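Joints de dilatation sur dallage béton extérieur : espacement et produit de remplissage

Forum Voirie et aménagements extérieurs > Revêtements > Béton

Sujet ouvert par zfu_vrd
vendredi 11 septembre 2026

Bonjour,
Je reprends un dossier de parvis en béton désactivé, épaisseur 15 cm, sur grave compactée. Le CCTP demande des joints de retrait sciés tous les 4 m et ne dit rien des joints de dilatation, sauf « selon règles de l'art ». L'entreprise propose un seul joint de dilatation en périphérie du bâtiment et rien d'autre sur 84 m de linéaire. Le maître d'œuvre veut en ajouter au droit de chaque changement de direction.
Deux questions :
1. À cette longueur, vous recoupez ou non ?
2. Produit de remplissage : mastic polyuréthane coulé à froid ou profilé comprimé ?
Zihan Fu

Réponse de noeline.s

Pour la question 1, tout dépend du frottement sur le support et de la température de coulage. Un dallage coulé en été travaille surtout au retrait, la dilatation ultérieure est en partie absorbée par l'ouverture des joints sciés. Avec un coulage en octobre, la marge diminue nettement. Je recouperais au moins une fois, et systématiquement aux angles rentrants.
Autre point : l'isolement autour des points durs (poteaux, regards, émergences, pieds de façade). C'est là que je vois le plus de fissures, bien avant les problèmes de dilatation générale.

Réponse de anqi_lu

Pas d'accord sur le recoupement systématique. Chaque joint de dilatation non goujonné est un point faible sous charge roulante. Si des véhicules d'entretien circulent dessus, il y aura du battement de dalle au bout de quelques hivers. À ce compte, je préfère un calepinage de retrait serré et un joint périphérique soigné.
Le piège est le calepinage face à une façade courbe. Des joints tirés droit jusqu'au pied d'un arrondi finissent en pointe, et la pointe casse. Il faut arriver perpendiculairement à la tangente sur les derniers 50 cm, quitte à briser la ligne. 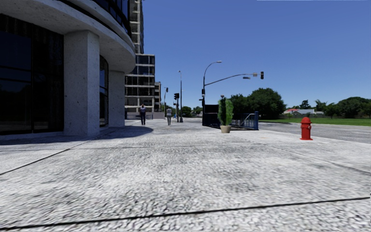
Même raisonnement pour les bordures en courbe. Dans mes dossiers, je refuse les angles inférieurs à 60° entre deux joints et les panneaux dont le rapport longueur sur largeur dépasse 1,5. L'entreprise râle pour le temps de sciage, mais le coût reste faible devant une reprise de panneau en désactivé, qui ne retombe jamais à la bonne teinte.

Réponse de noeline.s

Le battement se traite par goujons lisses graissés. Argument recevable seulement si le CCTP interdit les goujons, ce qui serait curieux.

Réponse de anqi_lu

Goujons dans 15 cm avec une pose réelle de chantier : j'ai carotté, ils étaient de travers une fois sur deux. Un goujon désaligné bloque le joint et on a la fissure à 30 cm à côté. Je maintiens.

Réponse de msaarela

Pour la question 2, retour d'expérience sur deux produits. Le mastic Lalten tient correctement si le fond de joint est bien dimensionné (diamètre supérieur d'un quart à la largeur) et si les lèvres sont sèches au coulage. Le profilé Flinder se pose plus vite mais remonte quand la largeur de sciage varie.
Sur un désactivé, attention : la lèvre est irrégulière en surface. Il faut descendre le mastic de 3 à 5 mm sous le nu, sinon il s'arrache au premier passage de balayeuse.
Et pensez au mobilier avant de figer le calepinage. Un ancrage de banc à 8 cm d'un joint, c'est un éclat garanti au perçage. Je demande 20 cm minimum, chevillage chimique, jamais de cheville à expansion près d'un bord.

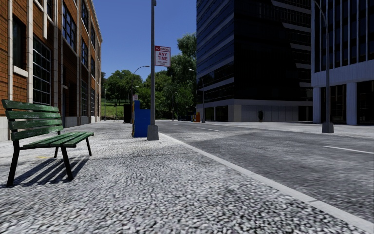

Banc à lattes vertes sur trottoir, chaussée à droite.

Réponse de zfu_vrd

Merci. Le mobilier est de la gamme Stilum et le plan d'implantation n'est pas encore figé, je vais faire superposer les deux plans.
Pour le trafic : une balayeuse et une nacelle ponctuellement. Donc plutôt côté anqi_lu sur le principe, mais le coulage est bien prévu en octobre.

Réponse de yjia

Question préalable : quelle interface sous la dalle ? Avec un film polyane, le frottement chute et les déplacements se concentrent sur les extrémités. Sans film, ils se répartissent mieux. Personne n'a demandé et la réponse à la question 1 en dépend directement.

Réponse de zfu_vrd

Polyane 200 microns prévu au CCTP.

Réponse de yjia

Dans ce cas je recoupe une fois, au milieu, goujonné, avec paniers de maintien soudés et contrôle d'alignement avant coulage. Le désalignement décrit plus haut vient presque toujours de goujons enfoncés à la main dans le béton frais.

Réponse de anqi_lu

Avec paniers et point d'arrêt avant coulage, d'accord pour un joint. Pas pour un à chaque angle.

Réponse de noeline.s

Aux angles rentrants, il faut au minimum un joint scié partant du sommet et deux barres en diagonale. Sur ce point je ne transige pas.

Réponse de zfu_vrd

Noté. Je propose au maître d'œuvre un joint goujonné central, les angles traités par sciage et renforts, et le mastic en retrait de 4 mm. Je reviens ici avec sa réponse.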